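FOR IMMEDIATE RELEASE – July

Evholm opens its back rooms in Gosside, and would like your help finding the floor

GOSSIDE – Evholm, the household sorting and storage service, will open its Gosside workrooms to the public this month for the first time since moving in. Visitors can bring up to 12 items they can't identify, can't part with or can't remember buying, and go home with a decision on each. The decision may be "keep it." We are a storage company, and we have rent to pay as well.

The open house marks the launch of Cuvlow, a new plan for people whose things don't stack. Most storage is sold on the idea that life comes in boxes. Our customers tend to arrive with something round, something with a strap on it and something that used to be part of something else. Until now we charged for these by the box anyway, and then spent a long time looking for the box.
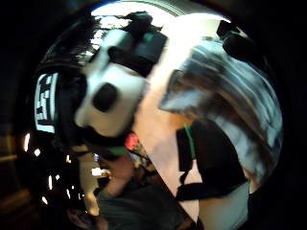 Under Cuvlow, odd shapes get a shelf spot of their own, a tag and one line in a written list, which the customer can read without calling us. Straps stay with whatever they came in on. Loose parts are kept for 4 months before we ask about them again, politely. After that we ask less politely.

The plan was tried out first with 38 households in the Boonyarit building, next door to our own. Between them they handed over 400 items. The largest group by far was filed under "goes with something," and a fair share of it has since been matched to the something. Work on the rest goes on. One household asked for everything back the same afternoon, and we have kept their feedback on file under "goes with something."

Cuvlow is open to new customers in Gosside from the day of the open house. Pickup is included for anything one person can carry down a flight of stairs without saying a word they'd regret. Larger pieces are priced after a visit.

Doors open at 10 a.m. and close at 4 p.m. Entry is free, there will be coffee, and chairs will be provided once we have worked out which ones are ours. Please don't leave items at the door overnight – we will find them, and we will tag them.

About Evholm
Evholm sorts, lists and stores household goods from its workrooms in Gosside. Press visits can be arranged through the front desk during opening hours.

– ENDS –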